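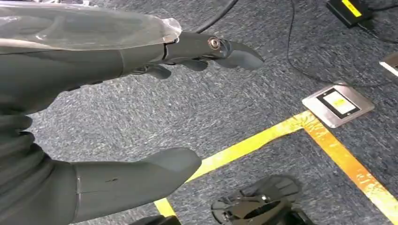

I spent January rebuilding my lineout throw from the release backward. The old one was accurate to the front jumper and useless past the middle. The ball left my right hand with a small sideways roll, so the spiral was already tilted at release and the drift grew with distance. Kristóf Barta filmed me from behind and the roll was easy to find: my index finger was coming off the seam last and pointing across my body. The finger at the top of this page is closer to the finish I want, straight out, forward and slightly downward, with no curl at the tip. I now hold that position until the ball reaches the jumper. It looks stiff, and Kristóf has said so.

The grip changed very little. Throwing hand behind the midpoint of the ball, fingers across the seam, guide hand on the front panel with almost no pressure. I had been squeezing with the guide hand, and the ball came out late on that side. Less pressure fixed half of the problem in one evening. The other half was elbow width. My elbows were flaring past my ears on the way back and did not return to the same place twice. I tied a loop of old inner tube around both arms just above the elbow and threw against that for two weeks.

The drill itself is dull. There is a post behind the Flunden clubhouse with a strip of tape at jumper height. I threw in sets of 90 from the front, middle and tail distances, and logged each throw as tape, near miss or miss. Near miss means within a ball's width on either side. By the end of the month I had logged almost 1000 throws. The front numbers did not move. The middle improved a bit. The tail went from poor to usable, and most of the remaining misses are now high, which our jumpers can do something about.

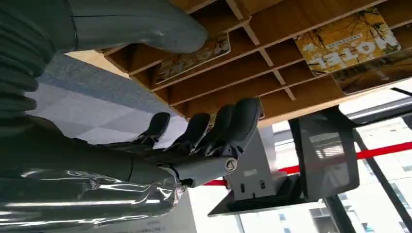

Four fingertips below a wooden organizer.

Against live lifters the results are less clean. Shalini Maurya calls our lineouts and prefers a flat, fast ball to the middle, which arrives before the lift is complete if I throw on her first movement. We tried a count and dropped it, as the opposition can count too. What works so far is that I start my arms when the jumper's feet leave the ground and she times the dummy to suit. On a windy day against Katona we lost 4 of our own throws. In two of those the ball was straight and the lift was late. The third was not straight and the referee was right. I have no good explanation for the last one.

Next on the list is a wet ball. I have been drying both hands and keeping the same grip, and the spiral breaks down at the tail anyway. Emese Bakos moves her throwing hand back toward the point when it rains and accepts a slower ball. I will try that with the same post and the same log, starting with the middle distance.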